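Workshop notebook, Saturday, 8:40 start

Category: Bench notes / Adhesives

Third round on the hide glue for the Stakberg chair repairs. The last batch skinned over before I got the clamps on, so I mixed thinner and soaked the granules overnight. 200 g dry. Pot held steady all morning, no smell.

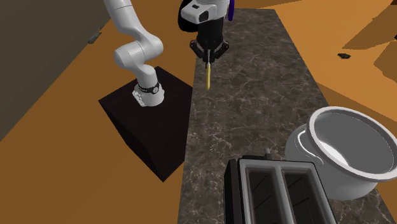 Page last changed: Saturday, 16:12

Glued up 2 test joints in beech, one with a warm shoulder and one straight off the rack. Open time on the warm one was much better. The cold one grabbed early and I had to knock it home with the mallet. Squeeze-out wiped off with a damp rag, no stain so far.

Joint labels are 3901 for the warm one, 4000 for the cold. Please leave both in the clamps until Monday's tea break.
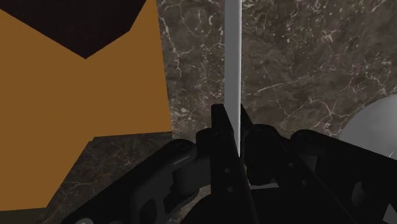

Gripper fingers and white rod, render.

The Baltberg granules are coarser than the Plineo ones and need longer in water. I would stay with Plineo for small work. The Baltberg bag had a split seam, taped it and moved it to the dry shelf.

Hosseinzadeh rang about the rush seats. They want the frames back before the seats are started, so the stretchers come first.

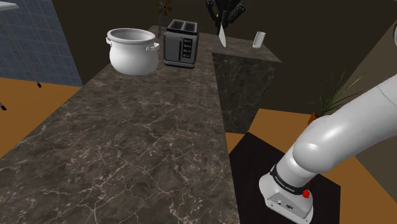
Countertop with pot and toaster.

To do: new brush, order beech dowel, try a pinch of salt in the next batch for longer open time.

2 comments | 0 shares
Contact | Back to top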